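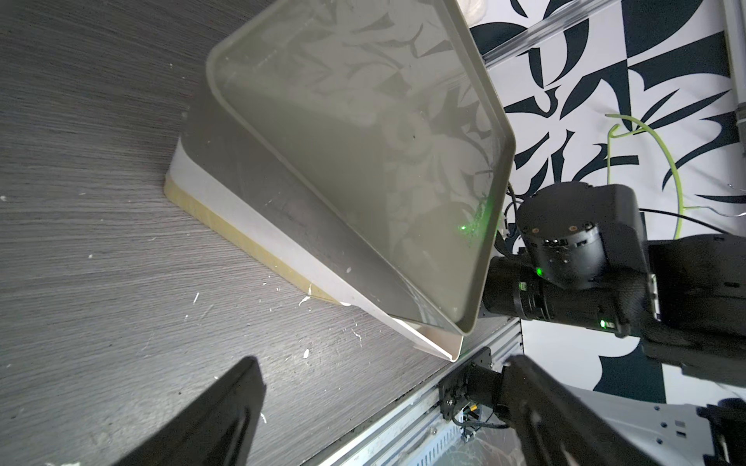
Ieva Org has been opening and closing backyard pools for 18 years, and she spends most of October answering the same question over the phone. People want to know how late they can leave it.

"They want a date," she said. "I can't give them a date. I ask what the water temperature is, and half of them don't own a thermometer."

Her own rule is to close once the water stays under 60 degrees for a week. Closing in warm water means algae can get going under the cover, and the owner pulls it back in spring to find a green pool. Waiting too long has its own trouble, mostly leaves, and a first hard freeze that catches water in the pump.

Org works for Turnen, a two-truck pool service that covers Birkeck and the lake roads north of it. Most of her customers have above-ground pools. She takes a job in the same order every time: brush and vacuum, balance the water, run the filter overnight with the closing chemicals in, then come back the next day to drain the lines.

"The overnight part is where people get impatient," she said. "They dump everything in and shut the pump off an hour later. It all sits on the bottom."

She does not like to see above-ground pools drained. The liner shrinks and dries out when there is no water holding it against the wall, and an empty pool can shift in a strong wind. She lowers the water to a few inches below the return fitting, unless the owner has a skimmer plug she trusts.
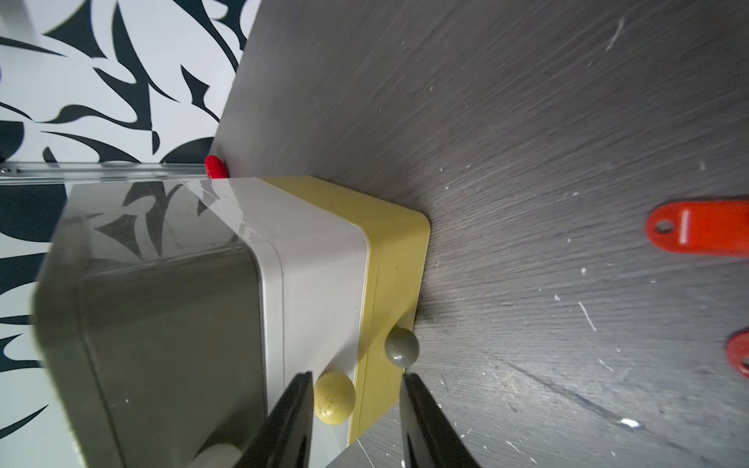

Pumps and hoses are the other thing she gets called about. Ubaldo Amato, who runs the repair counter at Ragnarsson Pool Supply, sees the ones that didn't get put away. A cracked pump housing is the most common repair he writes up in May.

"There's a drain plug on the bottom and a lot of them have two," Amato said. "People pull one. The water behind the other one freezes and that's your pump."

He tells customers to put the plugs in the strainer basket so they are still there in spring, and to store the pump indoors if it will fit. Cartridge filters should be hosed off and left to dry fully before they go in a box. Sand filters can stay outside with the drain cap off and the valve set between positions.

Amato sold a customer a replacement pump and filter set last spring for $1,295. The old one had been left hooked up through the winter. "He was nice about it," Amato said. "He bought a cover too."

On covers, the two of them disagree a little. Org likes a plain solid cover with a cable and winch, checked after every storm. Amato prefers to add wind clips all the way around. Both use an air pillow under the middle, filled a bit more than halfway so it can squash as the ice forms.

Org had 31 closings left on her list when we spoke in October 2020, and she expected to run into November. She was still taking calls. The last one that afternoon was from a man on Prandden Road who wanted to know if he could leave the ladder in.

"Take the ladder out," she told him.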